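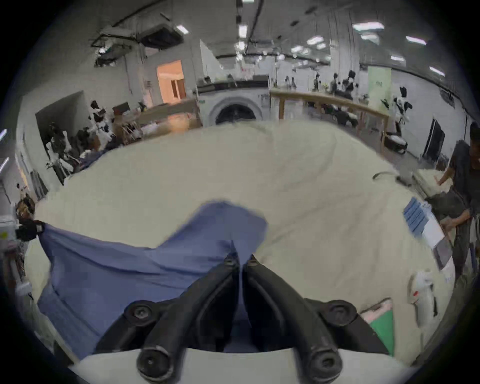
Robots > Grippers > Setup and upkeep

Fingertips Are Not a Software Problem

Posted 17 April 2018

I've been looking after one handheld gripper, a two-finger Ballel, since December. The sales sheet says it needs "minimal attention." I have opinions about minimal.

The job is cloth. Pinch a corner, lift it, fold it, let go. It sounds like the easiest thing you could ask of two fingers, and it's where every bit of slop in the joints shows up. A block of wood will forgive a finger that closes a hair late. Cloth slides out, or you pick up two layers when you wanted one, and then somebody wants to talk about the model.

I check the bolts first. My log has 181 entries in it now and 114 of them are a loose joint bolt, almost always on the left finger. Vodier, who sold us the thing, told me to use more threadlocker. I did. It bought me four more days. What helped was backing the bolt all the way out, cleaning the old gunk off the threads with a rag and alcohol, and leaving it overnight before anyone touched it. The manual gives the cure time as "brief."

Then the tips. I close the fingers by hand with the power off and hold them up to a light. If I see a wedge of daylight, one side is sitting crooked and I reseat it. Doing this with the power on is how Mali Howells got a blood blister, and she has been doing this work longer than I have.
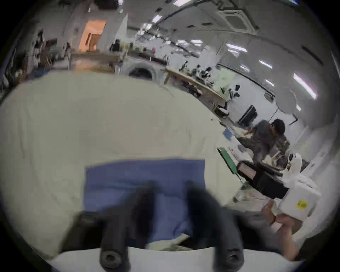
After that I do a plain open-and-close test, nine times, on a scrap of the same fabric we're folding that week. I don't trust the self-test. It passed once with a fingertip screw missing. As far as I can tell it checks that the motor moved, and whether anything was attached to the motor is left to you.

The Lestetum update was supposed to fix the drift in the opening width. Maybe it did. I re-zeroed the fingers the same morning we installed it, so I can't say which one gets the credit, and neither can they. If you're going to try it, write down your old offset first. The installer wipes it without asking.

Next on my list is the cable where it enters the body. The jacket is getting stiff and I'd like to swap it before it quits. The replacement comes with a connector that needs a different crimp tool, naturally.

3 comments

fothergill_bench: Same bolt, same side, two different units. I gave up on the blue stuff and went to a new bolt every time. Cheap enough.

Mali Howells: It was a small blister.

dkr: Does the offset survive a power cycle on yours? Mine comes back a little wide every morning.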